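Laundry basket

A laundry basket is an open container used to hold and carry clothing and household linen before or after washing. It differs from a hamper, which is usually taller, often has a lid, and stays in one place. The two words are used loosely in everyday speech, and many shops list both under a single heading.

History

Baskets woven from willow were the usual means of carrying linen in much of Europe before the twentieth century. They were light for their size and let air reach the contents, but the rods dried out and snapped with age, and broken ends could catch on fine cloth. Shallow oval forms with a handle at each end were common where washing had to be carried to a drying ground.

Wire baskets with cloth linings came into use in commercial laundries, where they could be stacked and rolled on trolleys. Plastic baskets spread through the household market after the Second World War as injection moulding became cheap. The willow trade shrank but did not vanish. At Vitosville, the Barell workshop still made oval linen baskets by hand, selling most of its output each March at the spring fair.

Materials and manufacture

Most plastic laundry baskets are moulded in one piece from polypropylene or high-density polyethylene. Both resist water and common detergents. Polypropylene is the stiffer of the two but becomes brittle in hard frost, so baskets meant for outdoor use are more often made of polyethylene.

The walls taper towards the base. This draft allows the part to leave the mould and lets empty baskets nest for transport. A batch of 1,000 nested baskets takes up a small fraction of the space needed for the same number of rigid hampers – a large part of the reason for the low retail price.

Ventilation

Openings in the walls and floor let moisture escape and reduce the amount of plastic used. Slots, round holes and diamond lattices are all found. The size of the opening is a compromise: wide gaps dry the load faster but allow small items such as socks to poke through. Solid areas may be left within a pattern for strength, for a maker's mark, or at the point where molten plastic enters the mould.

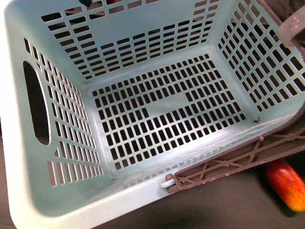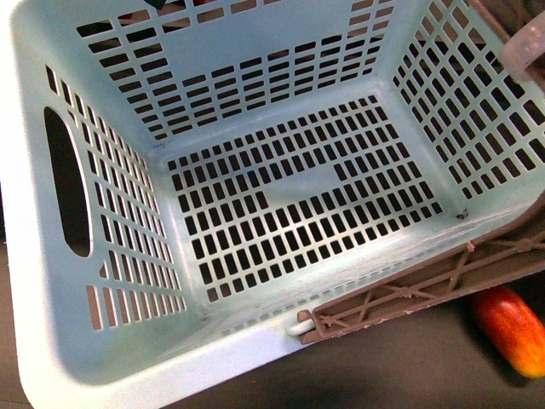 Pale mint-blue plastic laundry basket with a slotted floor

Damp washing left in a heap will develop a stale smell whatever the basket, as air moves poorly through the middle of a packed load. Shallow baskets perform better than deep ones in this respect.

Variants

Collapsible baskets have a rigid rim and base joined by a flexible wall that folds flat – the Rees pattern, with two folds, is typical. Hip baskets are curved on one long side to fit against the body. Divided baskets separate light and dark items before washing. Large wheeled types, such as the Brallura trolley basket, are used mainly in launderettes and care homes.

See also

Clothes horse
Hamper
Wash house
Willow weaving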